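Villdale away, and other ways to lose a Tuesday

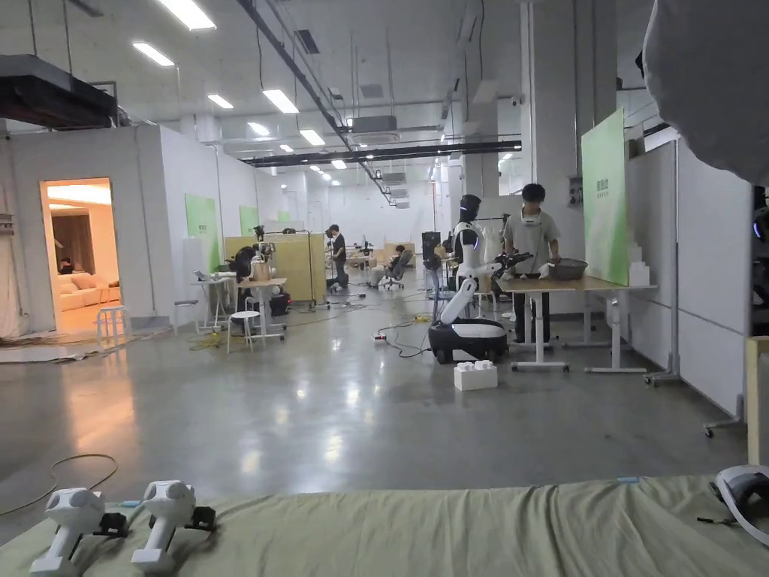
I have now watched Kistow lose at Villdale four times, which puts me level with my dad and one behind my optician. The official gate was 381. I'd have believed it if you'd included the seagulls.

We were fine for half an hour. Then Saron Araya, our best player by a distance, went off holding her hamstring, and we spent the rest of the evening hoofing it towards Damian Mösli as if he were nine feet tall. He's five foot seven in thick socks.

One-nil, a deflection off somebody's backside. 160 miles there and back, and the pie was cold in the middle.

Ullari at home next. They've scored in every game since July, so I'm taking a book.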